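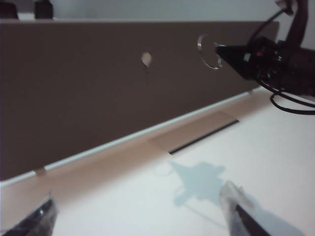
Divider panel with small round hole

Section 4: Setting up the shared fall-risk log

Welcome to the part of Cliter we enjoy most! Once the log is running, every nurse, aide and pharmacist on the unit sees the same fall-risk notes for each older patient, and shift handoff gets a whole lot easier.

Before you start, have your unit code ready (it's on the Dervishi welcome sheet) and make sure you are signed in as a unit lead.

1. Open Cliter and choose Units, then Add Log.
2. Type your unit code and press Confirm. The log opens with 8 blank columns.
3. Name the columns you want to keep. "Last fall," "Walking aid" and "New medicines" are great ones to begin with.
4. Hide the rest. You can bring them back any time from the View menu.
5. Under Reminders, pick the times of day that match your shift changes. You can set up to three.
6. Press Share and add your team by staff number.

Note: A log holds 117 patients. Larger units should open a second log and link the two under Units, Link Logs (they'll print together, which is really handy on rounds).

Caution: Hiding a column does not delete what was typed in it. Hidden notes still print in the full report.

Caution: The log does not replace your facility's own incident report. File that first, then update Cliter.

Try it out with a practice patient before you go live. Vandana Negi's team put together a lovely set of them, and you'll find it under Help, Practice Records.

Next: Section 5, Medicine review alerts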